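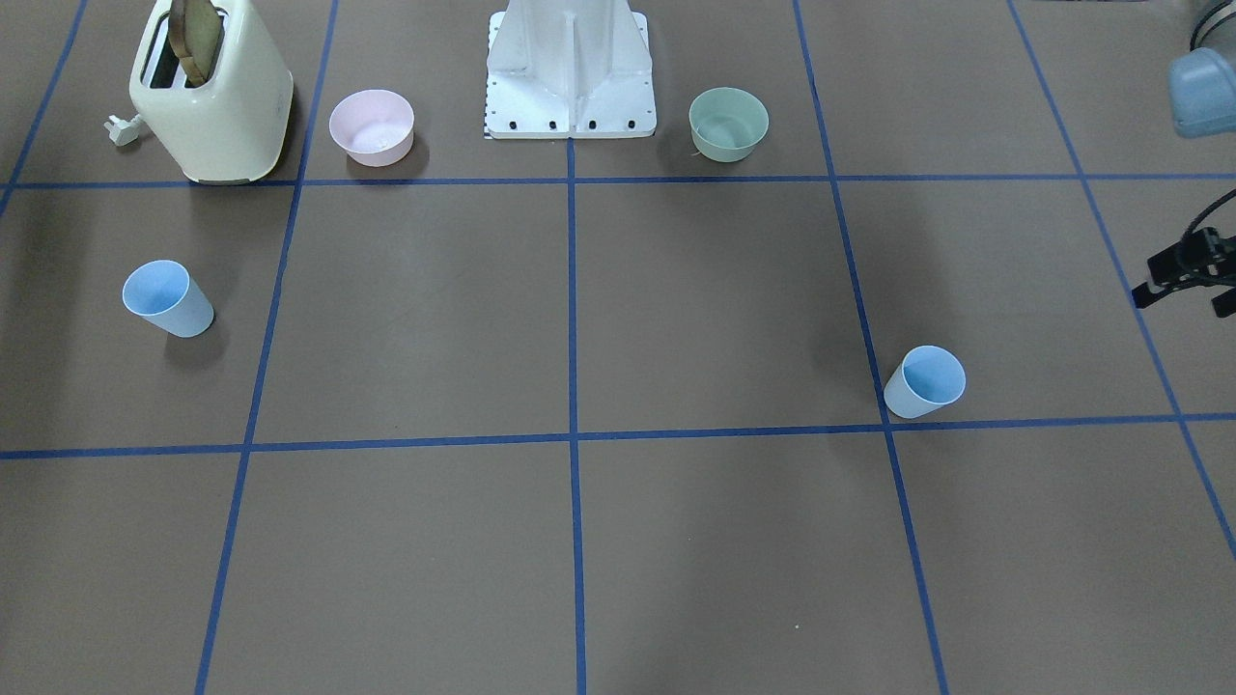
Two-armed robot stacks cups, if you set the table first

What's new: Farkell, a robotics group in Satville, posted a paper on 24 February 2023 describing a training method it calls Drustgate. The claim is that a two-armed robot can learn to clear up cups and bowls from 32 human-guided demonstrations, far fewer than the 509 its older method used.

How it works: An operator steers the arms through the job, and the software breaks each run into short moves that it can put back together in a different order. Blue tape divides the work surface into large squares, and the authors use that grid to describe where things start out.

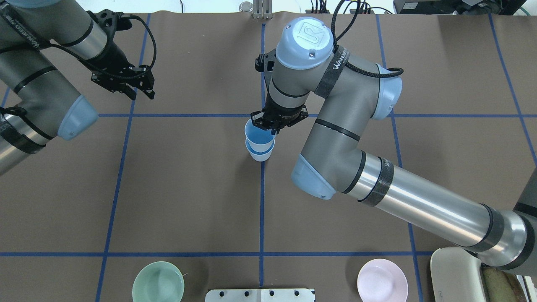
What the numbers say: Less than the headline does. The main result rests on 12 test runs per task, all on the same table with the same dishes. The paper says cup stacking went well in "most" of them - the exact count is left to an appendix that wasn't online when we checked. Only 2 of the tasks were tried with the cups moved to squares the system had not seen in training, and its success rate dropped in both.

What's missing: A comparison with anyone else's method. Farkell measures Drustgate only against its own earlier system, Biswas, which it built in-house and never released. There is also no word on how long the operators practiced before recording those demonstrations, a cost that rarely shows up in papers like this. The group says code will follow. It said the same about Biswas in January.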